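Lilance
We started to collect demonstrations for our new policy this month, and I want to share a little how the work goes. Small thread.

Lilance
The target is 1000 episodes. One person drives the arm, the other person resets the table and writes the label. After 20 episodes the 2 people change places. Before, we changed only at lunch, and the motions in the last hour were very sloppy.

Lilance
We keep many things on the table on purpose. If the policy learns only on a clean table, it becomes confused by the first bottle it did not see before. So we move the objects between episodes, also the ones which the task does not need.

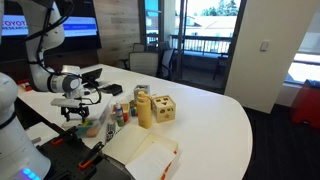
Basarer
Do you keep the failed grasps or delete them? We deleted ours on Plerkix and later I was sorry about it.

Lilance
We keep them, with a separate label. If the driver misses and then corrects, it stays in the main set. If the driver gives up, it goes to the other folder. I don't know yet if the second folder will be useful.

Lilance
The most slow part is the text labels. "Pick the yellow one" and "take the yellow bottle" are the same for us, but we must decide how much variety we want. For now every task has two wordings.

Lilance
Next week I will post the first training curves, also if they are ugly.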